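Robot Faults and Recovery
Handout 6: The stale grasp flag
Instructor: Katalin Sipos
Revised 24 Aug 2025

Read this before the lab. You will need the Ledari simulator installed and the episode logs from the course folder. The notes on log format from Handout 4 still apply.

Background

The exercise comes from the Kaltholm pick-and-place task. A simulated arm picks up a small block in a furnished room and carries it to a shelf. The controller has four states: SEARCH, GRASP, CARRY and PLACE. It moves from GRASP to CARRY when a flag named held is true, and it moves from PLACE back to SEARCH when the flag is false.

We ran 899 episodes overnight. The success report listed all of them as complete. When Crichton, the lab's replay tool, was used to check final block positions, 37 episodes had the block still at its starting place. The arm had gone through every state in order with nothing in its fingers. No error was raised and no episode was stopped early.

An arm that believes it is carrying something behaves differently from one that knows it is empty. It moves more slowly, it holds its fingers at a fixed width, and it treats the space under the hand as occupied. On real hardware the reverse case matters more: a controller that thinks the hand is empty may open it at height and drop the load.

What the flag measured

The flag was set by a single test. If the motor current on the fingers went above a threshold during closing, held became true. It was cleared only by the open command issued in PLACE. Two things followed from this.

First, a finger that pressed on the block for a moment and then slipped off still produced the current spike. The flag went true and stayed true.

Second, some episodes included a recovery motion. If the arm's path was blocked, a separate routine backed it away and opened the fingers to a safe width. That routine sent its own open command, and the flag was never told. The controller then went on to CARRY with the jaw open.

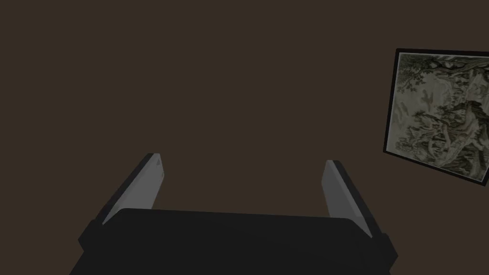 Logs are where you should start, and the wrist camera view comes second. Find the time at which held changes, then compare it with the finger width at the same time step and at each step for the next 22. A width near the block's size agrees with a grasp. A width near the maximum does not, whatever the flag says. Then look at the camera. With the jaw wide and only brown wall between the two gray pads, there is no block in the grip at that moment, and a line reading held = true for the same time step would be wrong. The view alone will not tell you whether the block slipped or was never touched, so go back to the current trace for that.

Be careful with the background. In this room the wall is a flat dark brown with almost nothing on it apart from one framed picture. Several of last year's groups tried to detect a missing block by looking for "a change in color between the pads." It worked against the wall and failed as soon as the arm turned toward the shelf.

The fix

We made 2 changes to the controller.

Width check. The flag is now true only if the current test passed and the finger width is inside the expected range for the block. It is computed again at every step during CARRY.

One path for opening. The recovery routine no longer commands the fingers directly. It sends a request to the gripper module, and the gripper module clears the flag.

If held goes false during CARRY, the arm stops, logs GRASP_LOST and returns to SEARCH. It does not try to close again where it is. An earlier version did, and it closed on the edge of the shelf.

The width check has a limit. A part thinner than the width sensor can resolve looks the same as fully closed fingers. The Numivari parts in the November lab are in this group — you will need a different test for them.

Lab work

1. Open three of the failed episodes in Crichton. For each one, write down the time step where the flag and the finger width first disagree.

2. Decide whether the cause was a slip or the recovery routine. Give the log lines you used.

3. Add the width check to the controller in your own copy and run the same episodes again with the same seeds.

4. Choose a wrong range on purpose, one that is too narrow, and report what happens to the good episodes.

Turn in the log lines and a one-page summary. Screenshots without time steps will not be graded.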